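Drindport's Free Repair Classes Come With a Catch

Category: Local News > Jobs & Training

Nov 26, 2021

Drindport is promising to turn an old tile showroom on Coutinho Street into a night school for car repair, and it wants residents to believe the whole thing will be running by March. Readers may remember hearing the same about the bus depot.

The plan, approved Tuesday by the city council, sets aside 2,755 dollars for each student. Classes would last 12 weeks and cover brakes, steering and suspension. Skundmont, the training company hired to run them, says graduates will be "job ready." It did not say which garages have agreed to hire any of them.

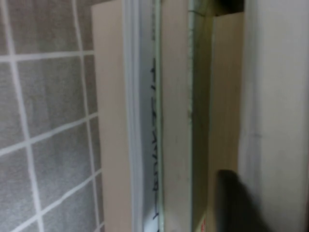

Gray speckled tile beside a plain beige panel.

Council member Rui Gouveia called the program "free to everyone." The fine print says something else. Students pay a deposit of 1,225 dollars, returned only if they miss no more than five classes. For a person working late shifts, that is a big bet to make on a bus schedule.

Krystyna Wilczyńska, who has fixed cars in the Pamutow neighborhood for years, was not impressed. "You don't learn front ends in 12 weeks of evenings," she said. "You learn enough to get somebody else's car stuck on my lift."

Skundmont points to its course in a neighboring county as proof the idea works. Asked how many of those students now work in a shop, the company said it was "still gathering feedback." It has had two years to gather it.

Study material is another loose end. The city's notice says books will be provided, but gives no list, and Gouveia's office could not say whether they would be in English only. Plenty of good repair manuals are printed in other languages, and plenty of people in Pamutow would rather read one of those.
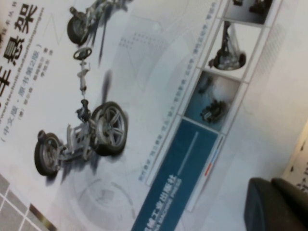

What happens next

Sign-up opens after the holidays. The council has not set a date to review the results.

14 comments | 37 shares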